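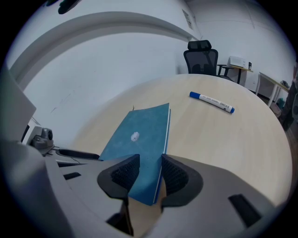

August, open day at Nerkholm, afternoon

The department attended the Fememus demonstration at the invitation of Clukach. Doors opened at 2, and up to 110 visitors were expected over the afternoon. Our party was admitted to the second session and given places near the round table.

The work shown was the handling of everyday objects with hand-held grippers. The host explained that the mesh pads on the fingers are replaced after every 53 sessions, a figure I have asked to have confirmed in writing. A marker was kept on the table beside the blue item throughout our session. Questions were taken at the end, mostly on cost and training time.

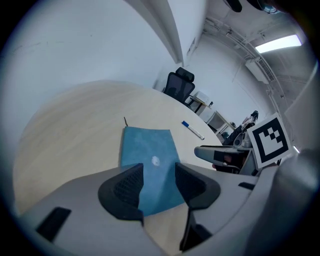
Round table with gripper, marker pen and robotic arm, Nerkholm.

We left at 4. The Snorradóttir report is to be amended before the next meeting, and a letter of thanks will be sent to Clukach.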